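4.3 Changed duties at the demonstration station

This section applies to operators at the Jolstead site whose packing and handling work is moving to the Aten system. Operators keep their present classification. Repetitive lifting passes to the automated line in July; operators will record demonstrations with the hand-held grippers, review failed cycles and attend to stoppages.

Before starting a session

1. Sign on at the station and confirm that your name appears on the roster kept by Ladi Uzor.
2. Check that the marker cube is firmly seated on the gripper. Do not tape over any part of the printed pattern.
3. Open and close the finger pads fully, and look for tears or loose fasteners.
4. Clear bags, cables and loose items from the walking area.

During a session

5. Hold the gripper by its handle and keep the marker facing outwards.
6. Carry out the task at your ordinary working pace. Speed is not assessed.
7. Stop after 100 demonstrations and hand over to the next operator — breaks are rostered and may not be traded.

CAUTION: Use empty cookware only. Heated vessels must not be brought to the station.

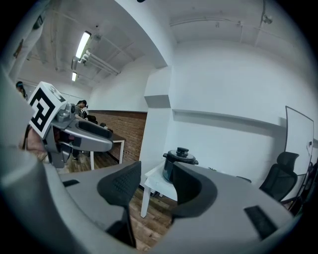 Figure 4-2. Grippers in use, with lidded pot on the white table.

NOTE: Recordings are used to train the line. They are not used to measure individual performance. Queries about rostering or retraining go to Natnael Ayele; faults go to Garba Effiong on extension 210.

8. At the end of the session, return both grippers to their chargers and enter the session total in the log.

Jodside Operations — Station Set-up Guide | Enquiries: extension 1581 | Back to top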